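Open Day at Flaso Robotics: the candy packing demo

2018-09-13

Doors opened after lunch and the hall filled up fast. 456 visitors signed in, a new record for us (511 if you count the school group that came through the side gate and never got a sticker). Most of them ended up at station 7. Two arms, one table, a lot of Fox's candy. Quick gallery below, more when we get thru the rest of the photos. 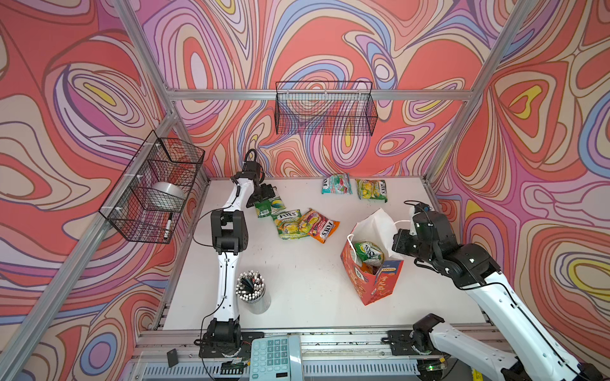
Words and pictures: Corinne Van Dusen, Flaso visits desk

Left arm down on a green packet, right arm pulling up the handle of the white plastic bag. Barrett Boateng talked people through it from the rope line. First question from the crowd, every single time: do we get to eat it. Yes, bowl by the exit, one each please.

Both arms share the job. Packets flat on the table, all pointing different ways, and shiny wrappers are no fun for a camera. Barrett had a good bit on that, plus why thin plastic bags are harder than boxes. They fold, they slump, they cling. Folks from Gallagher stayed for three rounds and took notes.

Next one is the view from the wrist. Big paper gift bag, red on the printed side, white inside, twisted cord handles. One green Fox's packet standing in it, Crystal Clear, and both fingertips right at the rim. Two more packets still out on the table. Kids liked this angle best, they were all leaning over eachother to see the screen. 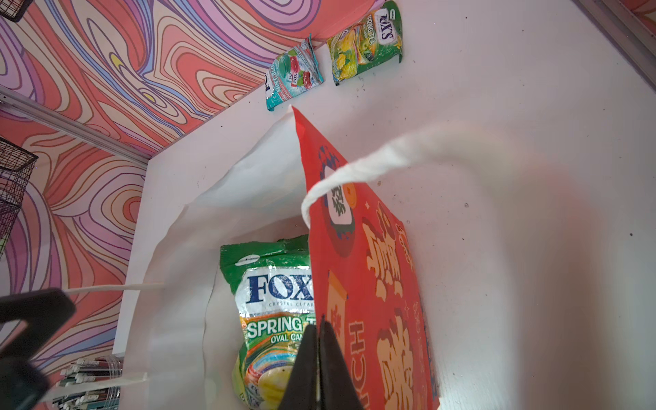 More from station 7

White plastic bag again, with the gripper reaching down into it. Teal packet upright with the barcode showing, a Spring Tea packet right beside it, something orange behind. Tight fit for that long black finger! Lots of phones out for this.

Erkness and Mavus had the stations on either side, pics of those coming seperately. Missed the July open day? Same table, smaller crowd, that gallery is still up. Slides from Barrett's talk: ask at the visits desk.
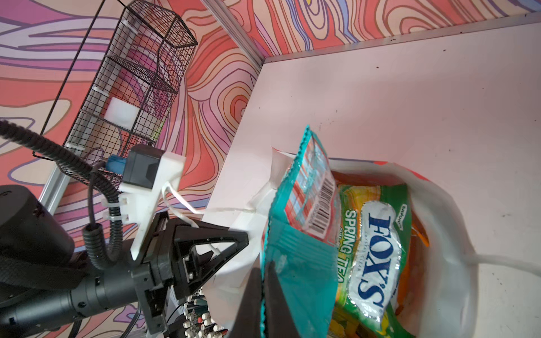 Finger against the teal packet, station 7, open day.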